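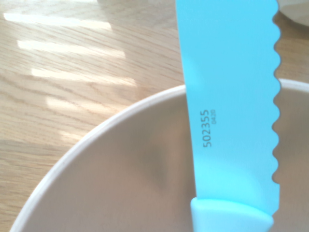

Should a shared kitchen keep its serrated knives in the same drawer as everything else? It should give them a place of their own, at a height an adult can reach without stooping, and label it.

The matter has come before the Bhatia Community Kitchen more than once since July, when the Urnari Street premises reopened with 363 registered users. Most of the correspondence concerned ovens. A smaller portion concerned knives, and in our view it deserved the greater attention.

Coloured knives have become common in shared kitchens, and they are welcome there. A turquoise blade with a scalloped edge is easily told from a steel one, and it shows up well against a pale bowl. Colour, however, invites a certain casualness. People who would never leave a carving knife in the washing-up will leave a bright one across a mixing bowl and walk away to answer the telephone. A wavy edge is still an edge, and it should be treated as one.

The present guidelines run to 4 pages and say little on the subject. They ask users to "return utensils to their proper location", although no location is given for anything longer than a peeler. We would favour a plain wall rack beside the bread boards. The quotation from Plakis, at $575 fitted, is reasonable for a kitchen that spent $2,000 on stools last year.

Some users have argued that a rack on open display looks institutional. The Clinow Road kitchen has had one for several years, and its users appear to have grown accustomed to it. A drawer may be tidier to the eye - it is also where hands go without looking.

Until a decision is made, knives should be washed singly, dried at once and kept out of bowls. Submissions on the revised guidelines may be left at the front desk before 5 pm.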